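How Do Foam Letters Stay Up on Cloth?

By Archana Tiwari

I love foam letters. I love them so much that my desk at home in Fistville has a whole drawer for them, and my cat Una has chewed the corner off at least one Q.
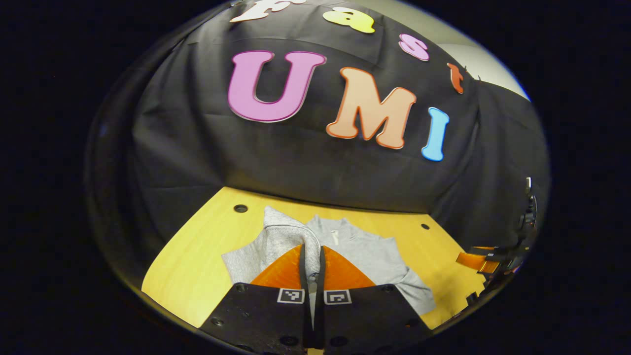
So when my neighbor Xiaoyan Xiao asked me how to put up a big, bright word on a piece of black cloth without it all sliding to the floor, I was very happy to talk about it for much too long. Now it's your turn!

Let's start with the foam. If you could shrink down and climb inside a foam letter, you would find yourself in a room full of bubbles. Tiny ones, all squashed together, with thin walls between them. The bubbles are filled with gas, and gas weighs hardly anything, so a letter as big as your hand can be lighter than a cookie. I once put 27 small letters on my kitchen scale (yes, all at once) and they weighed less than my breakfast apple!

Now for the cloth. Cloth looks flat and solid, but get your nose right up to it and you'll see threads going over and under each other. Between the threads are little gaps. A pin doesn't need to cut the cloth at all. Its point slips into a gap and nudges the threads apart, and the threads squeeze back against it. That squeeze makes friction — the rubbing force that stops things from sliding. A light letter only needs a little friction to stay where you put it.

Have you noticed that letters on hanging cloth hardly ever sit in a straight line? Cloth sags. It hangs down between the places where it's held up, and it makes folds and bulges, and every letter tips whichever way its bit of cloth is tipping. I like that. It looks as if the word is dancing.

Why black cloth? Black soaks up most of the light that lands on it, and pink or yellow or sky blue bounces lots of light back to your eyes. Put them together and the colors seem to jump out at you. Try a yellow letter on white paper and then on black, and stand across the room each time. Which one can you read from farther away?

If you want to make your own sign, ask a grown-up to help with the pins. Lay the cloth on a table first and move the letters around until you like them. Spell it out loud, too. I once made a birthday sign for my friend Hou and hung the whole thing up before I saw that it said UOH.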